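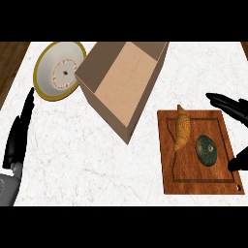
Notes de cours, histoire des arts de la table, séance 6
4 décembre 2025

On reprend là où on s'était arrêtés : la pâte est façonnée, séchée, cuite une première fois. On a du *biscuit*, poreux, mat, et il reste tout le décor à faire ! C'est la partie que j'attends depuis la rentrée, alors préparez vos questions.

## 1. Trois moments pour poser une couleur

Tout le vocabulaire du décor céramique découle d'une question simple : à quelle étape le peintre intervient-il ?

**Sous couverte.** Le pigment est posé sur la pièce crue ou dégourdie, puis recouvert de glaçure et cuit avec elle. Il faut donc des oxydes capables de supporter le grand feu, et ils sont peu nombreux. Le cobalt en est le champion, d'où tous ces bleus et blancs, de Jingdezhen à Delft (attention, à Delft le bleu est peint *sur* l'émail stannifère cru, on y revient tout de suite).

**Sur émail cru.** C'est le procédé de la faïence de grand feu. L'émail à l'étain, encore poudreux, boit la couleur instantanément. Pas de repentir possible ! Regardez les traits d'une assiette de Nevers ou de Moustiers : on y lit la vitesse de la main, les reprises de pinceau, parfois une hésitation. Palette classique : bleu de cobalt, vert de cuivre, violet de manganèse, jaune d'antimoine, et un rouge ferreux toujours capricieux.

**Sur couverte, ou petit feu.** La pièce est déjà émaillée et cuite. On peint par-dessus avec des émaux fusibles, puis on recuit à basse température dans un four à moufle. La palette s'ouvre d'un coup : roses, pourpres, rouges francs, oranges. En contrepartie, le décor reste en surface et s'use au couteau.

> À retenir pour l'examen : passez le doigt sur le décor, en lumière rasante. Un léger relief ou une différence de brillance fait penser au petit feu. Un indice ne suffit jamais, il faut en croiser plusieurs.

## 2. L'or, toujours en dernier

L'or supporte mal les hautes températures, il arrive donc en fin de parcours. Deux familles à connaître :

- **l'or mat à brunir**, poudre d'or mêlée à un fondant, terne à la sortie du four, que l'on frotte ensuite à l'agate ou à l'hématite. C'est un moment magnifique à voir en atelier, le métal s'allume sous la pierre ;
- **l'or brillant**, préparation liquide mise au point en Saxe vers 1830, qui sort du four déjà luisante. Moins cher, plus mince, plus fragile.

Le filet du bord se pose à la *tournette* : la pièce tourne, le pinceau ne bouge presque pas. Essayez chez vous avec de la gouache et un plateau tournant, vous aurez beaucoup de respect pour les fileuses !

## 3. Étude de cas : le carnet Huet

Le carnet de la manufacture Huet, que nous dépouillons ce semestre, contient 847 entrées de décor. Chacune donne un numéro, un nom de forme, les couleurs et le tarif de la main-d'œuvre. J'adore ce document, parce qu'il parle d'argent sans détour. Un filet simple s'y paie à la douzaine, un bouquet central à la pièce, et les motifs répétés en couronne occupent une catégorie à part, avec 19 variantes.

Pour ces couronnes, le peintre divisait le cercle avec un compas, puis reportait un *poncif* : papier piqué de petits trous, tamponné de charbon. Le charbon disparaît à la cuisson. Aucune trace ne subsiste, sauf quand deux motifs se serrent un peu trop à l'endroit où la couronne se referme. Cherchez toujours ce raccord, il est très bavard.

À partir de la page 28, les mentions « imp. » se multiplient. C'est l'arrivée de l'impression : gravure sur cuivre, tirage sur papier fin, report sur la pièce, puis rehauts à la main. La chromolithographie suit, avec ses feuilles de décalques en plusieurs couleurs. Les peintres ne disparaissent pas de l'atelier pour autant, beaucoup passent au coloriage et à la retouche.

## 4. Vocabulaire à maîtriser

| Terme | Sens |
|---|---|
| Aile | bord large et incliné de l'assiette |
| Marli | zone de transition entre l'aile et le bassin |
| Bassin | fond creux, partie utile |
| Talon | anneau sur lequel repose la pièce |
| Pernette | petit support de cuisson, laisse parfois trois points au revers |

Les usages varient : certains catalogues appellent *marli* toute l'aile. Signalez votre choix dans une note.

## Pour la prochaine fois

Lire le dossier Skirkness (les pages sur les fours à moufle suffisent) et choisir une entrée du carnet à commenter en une page. L'exposé oral est fixé en mars, par binômes. Apportez aussi une assiette de chez vous, même ébréchée, même de supermarché : on les retournera toutes pour lire les marques et les talons.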